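Allmont Opens Snack Box Table at Its Jomomville Shop

JOMOMVILLE, April – Allmont, the gift and home shop on Okoth Street, is opening a snack box table this month, and we couldn't be happier to finally share it! Shoppers can pick out wrapped snacks one at a time, pack them into a paper box and take the whole thing home or have it mailed to a friend.

The idea grew out of the care packages our staff kept putting together for family members away at school. Customers saw them behind the register and asked if they could buy one. We made up 19 for a trial weekend, and they were gone before lunch on the first morning. After that, people wanted to choose what went inside, so we cleared some space at the back of the shop and got to work.

There are 18 kinds of snacks to start with, sweet and savory, every one of them individually wrapped. We went looking for wafers, filled cookies, crackers, rice puffs and vegetable chips, and we tasted all of it (a very good month in the stockroom). Some of the labels are in languages other than English, so a printed card with ingredients and allergens in English is kept next to each kind. Please ask at the register if you need to check anything.

A small box holds five snacks and a large one holds 10, more if you're good at fitting things in. Bars and flat packets go in best on their edges, side by side, with the puffy bags laid over the top at the end. Tissue paper and a handwritten tag are included in the price of the box. Mailing is extra and depends on where it's going.

The boxes come from Lallex, a paper goods maker we've worked with since our first holiday season. They fold flat when empty, and if you bring one back in good shape we'll refill it and take the cost of the box off your total.

The table is open during regular shop hours. Orders to be mailed the same day need to be at the register by 2 p.m. Groups are welcome, but please call ahead if you plan to pack more than a few boxes so we can have enough stock out.

We'll be changing part of the selection every month, and we'd love suggestions. If there's a cookie you grew up with and can't find anywhere in town, write it on the pad by the door and we'll try to track it down!

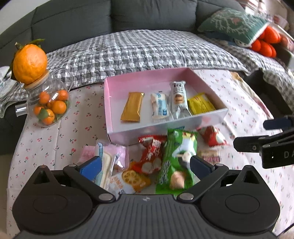

About Allmont

Allmont sells gifts, paper goods and things for the home from its shop in Jomomville. The shop also wraps presents bought elsewhere.

Contact: Allmont press desk, Okoth Street, Jomomville | © Allmont. All rights reserved. | Back to top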